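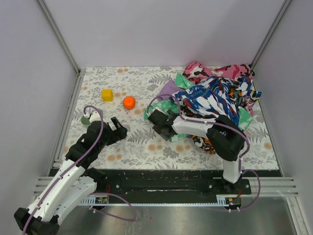

Why Do Balls Roll?

Kids' Science > Forces and Motion

Put a ball on a tray and tip the tray a little. The ball rolls away. Now try it with a block. The block stays where it is until you tip the tray much more, and then it slides.

Both are being pulled by the same force, called gravity. The difference is in their shape.

Flat sides and round sides

A cube sits on one whole flat side. To turn over, it has to climb up onto an edge first, and that takes a hard push. Rounding the edges makes it a bit easier, but the flat side still holds it steady.

A ball touches the ground at one tiny spot. It has no edge to climb over. Give it a small push and it starts to turn, and each new spot that touches the ground is just like the last one.

What makes it stop?

A rolling ball slows down because of friction. Friction is the rubbing and squashing that happens when two things touch. A hard, smooth floor has less effect on the ball, so it rolls a long way. Thick carpet bends under the ball and uses up its energy. Grass does this too – that's why a soccer ball slows down sooner on long grass.

Try it yourself

You will need a ball, a block, a big book and a ruler.

1. Lay the book flat and put the ball and the block on the cover.
2. Slowly lift one end of the book. Stop when the ball moves. Measure how high you lifted it.
3. Keep lifting until the block moves. Measure again.
4. Lay a dish towel over the book and do it all again.

Recep Akyol's class in Driltham tried this in November. Their ball started to roll when the book was up 2 centimeters. The block waited until 20.

Word to know

Friction: a force that slows things down when they rub together.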